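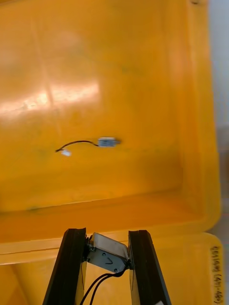 A yellow parts bin, seen from above, with a small component and its lead on the floor.

Home | Reviews | Storage | Tools | Contact

Hallstead yellow parts bin

Reviewed by Dorota Śliwiński, 2003-05-21

I have been using the large Hallstead bin on the bench since April, mainly for small electromechanical parts with flying leads. It replaced a grey Muver tray of similar floor area, which had moulded ribs across the base. Leads caught under the ribs and connectors had to be picked out with tweezers.

The Hallstead has a broad, plain floor. Parts can be slid to one side without snagging, and a thin black cable or a small white connector shows up well against the orange-yellow plastic. Contrast is poorer for brown and amber parts, particularly in the deeper-coloured areas.

The surface is glossy. Under a bench lamp it throws back a wide, pale band of light, and a bright metal part lying in that band is harder to pick out. Moving the lamp to one side helps. I would have preferred a matt finish.

Marking is visible. Mine has greenish and brownish smudges on the floor and a small dark scuff near the edge. Washing-up liquid has taken off the worst of it - solvent was not tried.

Capacity is generous. I keep around 100 parts in it between jobs, and leads begin to tangle well before the bin is full. There are no dividers. Abdul-Rahman Dankwa, on the next bench, puts each part in a bag first and reports no tangling, but the bags slow him down when testing.

Price was 449 for a pack of 45, ordered through Szczepańska. Single bins were not offered.

Recommended for sorting and short-term holding. For long-term storage of leaded parts, a divided case is better.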